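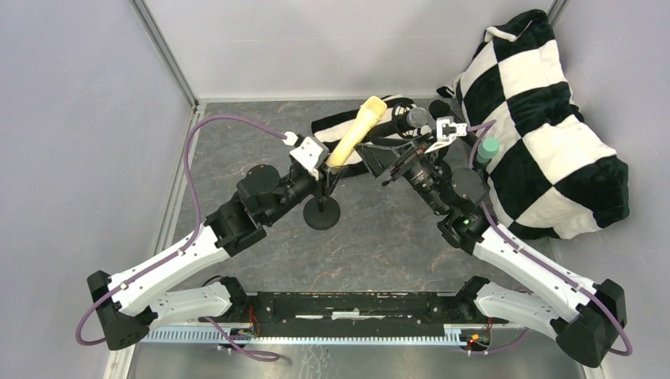 Bimanual cell, handling rules – January 16, 2022

Went through the Clititz rule sheet with Beril Dursun before the microphone and clip work. She wants one page people will read, so I am cutting our old Bilodau version down. Notes for the rewrite.

Approach. When both end tools work on the same object, one arm is the holder and the other is the mover. Write down which before the episode starts. The mover comes in open and slow, limit 100 mm/s inside the shared zone, and does not close until the holder is still. The old sheet says "reduced speed" with no number. Take that out.

Cables. Check the purple cables on both arms at full elbow bend before power goes to the drives. Clips on the long link, slack loop at the wrist. A loop that can reach the fingers is a stop – fix it first, log it after.

Soft items. Fabric and plush stay behind the work area unless the task uses them. Same for spare microphones. Ayten Kırmızıgül disagrees and says a tidy bench teaches us nothing about real ones. Compromise: clutter is allowed if it is written in the episode header.

Small parts. Grip clips by the stem, never by the cradle. The cradle flexes and the force reading means very little once it does. Paper scraps come off the surface between sets.

Finger pads. This one needs a real limit. Proposal: look at the pads every 100 cycles, replace at 1000 or when the edge frays, whichever is first.

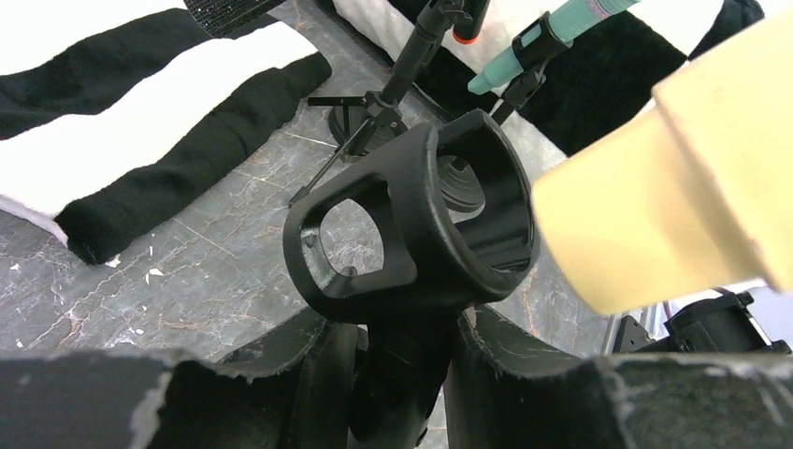 Wrist view, clip held by the stem. Both pads frayed along the top edge.

By the proposed rule this pair gets changed. Spares are in the Grilterau drawer, bag 161. Cut the felt a little long and trim after the glue sets.

Still open:
– who signs for a speed change (Beril says the cell lead, I would take any two of us)
– whether episode 308 stays in the set, the header is missing the holder/mover line
– Yalçınkaya has asked for a copy, send it once Ayten has marked up the clutter part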